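Progress Report to the Dralell Fund
Community Textile Repair and Lending Program, Trendthorpe
Submitted May 17, 2026

Prepared by Gwion Parry, Program Manager

This report covers the period from January to the present. It describes work completed under the current grant, spending against the approved budget, and the matters on which the Fund's guidance is requested.

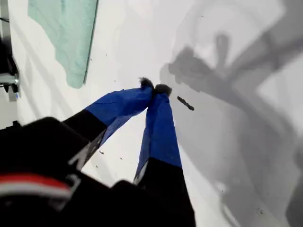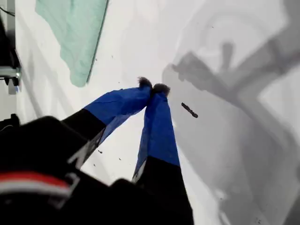
Both views: white tabletop, with blue-wrapped gripper fingers.

1. Summary of the period

The program has continued to offer mending sessions, a lending shelf for sewing equipment, and short courses in basic garment repair. All three strands are now running from the Wilero building on the east side of Trendthorpe. The move from the former premises was completed in January and caused the loss of one week of public sessions. Those sessions were rescheduled and no course was canceled.

Attendance at mending sessions has been steady. Residents bring mostly coats, work pants, and school clothing. Demand for zipper replacement remains higher than the program can meet in a single visit, and a drop-off arrangement was introduced in response. Items left under this arrangement are logged, tagged, and returned at a later session.

2. Garment repair

The program has repaired 1777 items since the grant began. The original target for the full grant term was 2000, and we expect to reach it before the term ends. Repairs are recorded by type on the intake form agreed with the Fund. Seams, hems, and fastenings make up the larger part of the work. Knitwear accounts for a small share, and the program continues to refer complex knit repairs elsewhere.

A change was made to the intake form in this period. The earlier version asked visitors to estimate the age of each garment, and many left the field blank. The field has been removed. Figures on garment age will therefore not appear in the final report, as previously discussed with the Fund's grants office.

3. Lending shelf

The lending shelf now holds 27 sewing machines. Three were out of service at the time of writing and are awaiting parts. The supplier, Karpenko, has confirmed the order but has not given a delivery date. Loan periods were shortened in response to the waiting list, and borrowers may renew once if no other request is pending. The written loan agreement has been revised to state more clearly who pays for needles, bobbins, and belts.

Late returns have been fewer under the shorter loan period. Reminders are sent by text message and by letter where no cell phone number is held.

4. Courses

The introductory course in hand sewing was offered twice and filled on both occasions. A second course, on altering ready-made clothing, was delayed while the instructor's contract was being settled. It is now open for enrollment. Course materials have been rewritten in larger type following comments from participants, and a Spanish version of the first handout is in preparation.

5. Budget

Spending is within the approved total. Rent is slightly above the forecast owing to an overlap between the two leases. Printing and course supplies are below forecast, and the program asks that the unspent balance on these lines be applied to machine servicing. No other transfer between lines is requested.

6. Difficulties

Storage at the Wilero building is limited. Donated fabric can no longer be accepted without an appointment, and a notice to this effect has been placed at the entrance. Heating in the rear workroom failed on several occasions during the winter. The landlord has replaced the thermostat.

7. Next period

The program will complete the alterations course, return the remaining machines to service, and begin preparing the final account of repairs. The Fund is asked to confirm in writing its decision on the transfer described in section 5, and to advise whether the final report should follow the present format.

Supporting records are held at the program office and are available to the Fund on request.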